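I keep a spreadsheet called "robot money," and the line I trust least is the one that says "arms." It's the biggest number on the page, everybody argues over it, and it has almost nothing to do with whether you'll be happy a year later.

When we planned our first sorting station, I got quotes from Wenero and Jevitix and spent most of September comparing reach and payload like I was shopping for a truck. Then Shona Cowie, who had run a similar setup before she came to us, asked what I'd put down for everything else. I had put down 3,000 dollars. She laughed (kindly!) and told me to go price a frame, some rail, spare gripper fingers and a decent place to run the cables, then come back.

So I did, and the 3,000 was gone before I got to the fingers.

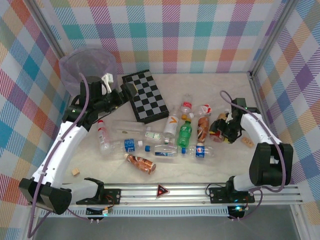
My other gripe is with the stuff you practice on. People will sign off on a pair of arms without blinking and then fight you over a box of drink bottles. Come on! If you want a machine that can deal with bottles, you need plenty of them, with different labels and different caps, some crushed and some not, and you need to keep replacing them. Our first year we spent 1,957 dollars on odds and ends like that, and I'd spend it again tomorrow. I would not say the same for the extended service plan.

And please, budget hours. I gave us 38 hours for setup because that's what the Hashmi sales sheet said for their mounting kit, and we logged 76. Exactly double, and that was with Shona doing the hard parts. None of it was a disaster, it was just bolts and cables and moving things two inches to the left and then back again, but somebody was being paid for all of it.

The folks at Cilside do their planning the other way around, which I've come to like. They start with the table: what sits on it, who resets it, where the spares live, how long a reset takes. They pick arms last, with whatever's left. Their arms are a step down from ours on paper and I'm a little jealous of the whole operation anyway.

I've moved "arms" to the bottom of my spreadsheet for next year. The bottles got their own row.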